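Craft Corner Refresh – progress report to the Urbańczyk small grants people

June 7, 2026

Hello again from Zudanstead! Last time I wrote we had a room full of tubs and not much else, so it's nice to have something to report. Of the $1000 you gave us, $564 is spent, mostly on cutting tools, storage and the odds and ends you never think of until you need one (glue caps, I'm looking at you).

The cutting gear came first. Our old knives were a sorry lot, and Deolinda Veloso had been at me about them since January. We've gone for craft knives with a decent round handle you can get your fingers around, and I've asked everyone to store them blade up in the holders so you can tell at a glance what you're reaching for.
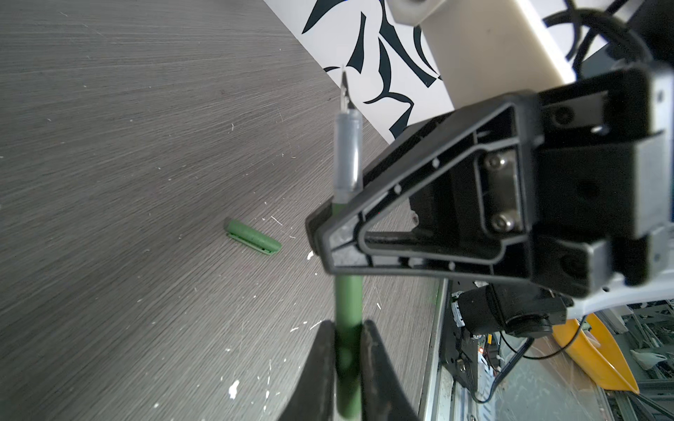

Green-handled craft knife, point up.

The benches are next on the list. The grey top has picked up plenty of little white specks and I'd like to give it a proper going over before the winter classes start. Kazimiera Jabłońska reckons warm water and a plastic scraper will do it, and I'm hoping she's right – I don't want to spend your money on a new top if elbow grease will fix it. The dark wood-grain look is staying either way.

We also settled the great wall argument. The black-and-white leafy pattern won, on the back and both sides, and I love it more every time I walk in. It's bold, yes, but it makes the whole spot feel like somewhere you'd want to make things. The hook rack is up along the right-hand rail too, held on with white cable ties,
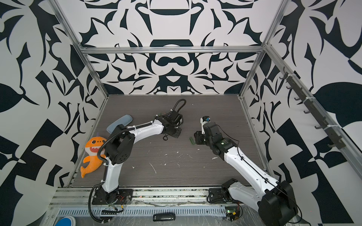
and I'd like to sort out what goes on it before people start hanging their own bits and pieces there. My thinking is scissors and rulers at the far end, tape closer in. Knives stay off it completely. We've got 3 sessions pencilled in to try the layout with the Flistby group, and I'll shift things about if it's a nuisance to anyone.

One thing I'm still chewing over is whether cable ties are good enough for the rack long term. They're cheap and easy to swap, but I worry about heavier tools.

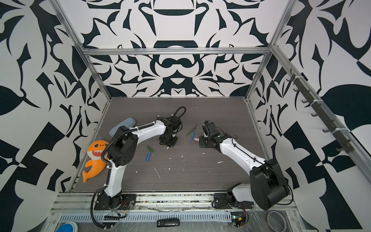 Lorcan Ó Riain thinks the ties are fine for scissors and that I should put the leftover money into spare blades and a proper sharps tin, because those will run out long before the rack gives any trouble. Fair point, and I've asked for a price on both.

Still to do: the bench clean, labels for the tubs, the sharps tin. I'll send receipts with the next report.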